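I finally did the pension thing

March 6, 2020

So I have been putting off one particular job for most of my adult life, and in February I sat down and did it. I went looking for all my old pensions.

If you've read this blog for any length of time you know I've had a lot of jobs. A couple of them had a retirement plan attached, and each time I left I told myself I'd sort it out once I was settled in the new place. Then I'd move apartments, the statements would keep going to the old address, and I'd forget the plan existed until tax time came along and made me feel guilty again.

What got me moving was a letter from Bidier, who run the plan at my current job. It was my yearly statement, and at the bottom there was a line saying what my monthly income might look like at retirement if I carried on as I am. I read it standing up in the kitchen and then I read it again sitting down. It wasn't terrible! But it wasn't a number I could live on either, and I knew it was missing the other bits I'd left behind along the way.

I had two old plans to find. One was from Skeser, the packaging company where I did office work right out of college, and the other was from Stosenell, where I lasted a bit longer and left a bit crankier. I had no paperwork for Skeser at all. For Stosenell I had one envelope, unopened, which I'd been using to write grocery lists on.

I started with Stosenell, on the theory that I at least had a phone number. The person who answered was lovely, and asked me for my employee ID. I didn't have it. She asked for the address I'd lived at when I joined. I gave her one, and it was wrong. I gave her another, also wrong. We got there on the third try (the apartment over the dry cleaner, which I'd blocked out completely), and after that it went pretty smoothly. She mailed me a packet and it showed up within a week.

Skeser was harder. The company got bought, the new owner changed the name, and the plan was handed over to an outfit called Prado, who I had never heard of in my life. I only found that out by digging through my old email for anything with the word "benefits" in it. There was one message, years old, with a subject line so boring I can't blame myself for skipping it. It said the plan was moving to Prado and that I didn't need to do anything. So I didn't do anything, and here we are.
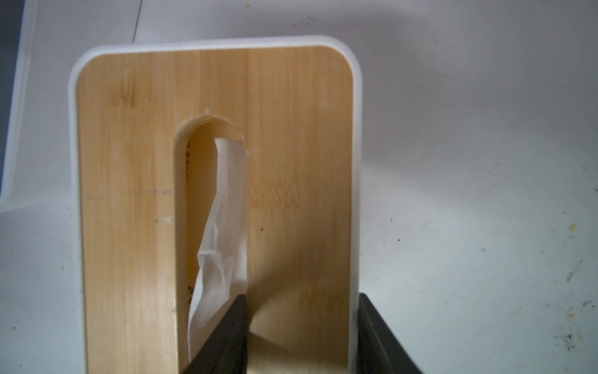 Prado made me fill out a form on paper. You can download it but you can't send it back online, you have to print it, sign it and mail it with a copy of your ID. I don't own a printer, so that was a trip to the library. Then I got home and saw I'd missed a signature on the last page, but I had luckily not sealed the envelope yet. Check the last page, everybody.

They also wanted to know if I'd ever changed my name (no), if I was married when I was enrolled (no), and who my beneficiary was. I had no idea who I'd put down. When the packet came back I found out it was my mom, with her address from two houses ago. I've updated it now. If you do nothing else after reading this, go look at who's listed as your beneficiary, because the answer might surprise you. A friend of mine still had an ex on hers.

Okay, the money. The Skeser plan was small. I was there for 2 years and I wasn't putting in much, and the whole pot came to roughly $700. I laughed out loud when I saw it, after all that printing. But it's still mine and I'd like to have it, thank you very much.

The Stosenell one is a different kind of plan, the old-fashioned sort where they pay you a monthly amount once you hit a certain age. I'd always assumed I hadn't been there long enough to get anything. The rule in their plan was 5 years, and I was there for 7! I had honestly carried around the belief that I'd left too early, and I have no clue where I got it. It won't be a fortune, but it's going to show up each month for the rest of my life, and I'm weirdly fond of it already.

So what to do with it all? The Stosenell pension stays where it is. They did offer me a lump sum option, and I thought about it for an evening, mostly about what kind of couch I would buy. Then I decided that I know myself too well. Monthly it is.

The little Skeser pot is moving into my Bidier account. I asked both sides how to do that and got two different answers, which was fun. Prado said they would cut a check made out to me. Bidier said please, please don't let them do that, have them make it out to us, with your name and account number in the memo part. The lady at Bidier explained that if it comes to me directly they may hold some back for taxes, and then I'd have a deadline for putting it all into the new account. I called Prado back and they said sure, we can do it that way, just tick the other box. There was another box! I'm no expert, so do ask your own plan before you tick anything.

The part I didn't expect is how much calmer I feel. I still don't have enough saved, and I know that now for certain instead of just suspecting it. I've bumped up what comes out of my paycheck by a tiny amount, small enough that I haven't noticed it missing yet. I'll try it again after the summer and see if I squeal.

I also bought a folder. It's green, it lives on the shelf next to the cookbooks, and it has every phone number and account number I dug up, plus a list of all the addresses I've ever lived at, in order. That list took me longer than anything else (I'm still not sure about one of the sublets), but I've needed it over and over already.

A few of you asked on my last post whether I was going to pay someone to look at all this for me. Maybe! I have a call with a fee-only planner set up, mainly to ask whether I should be paying down my car first or putting more into the plan. I'll write that one up too if she tells me anything interesting.

In the meantime, if you've tracked down an old pension of your own, leave me a comment and tell me how long it took. I would especially love to hear from anybody else who's had to deal with Prado, as I'm still waiting on that check and would like to know how patient I should be.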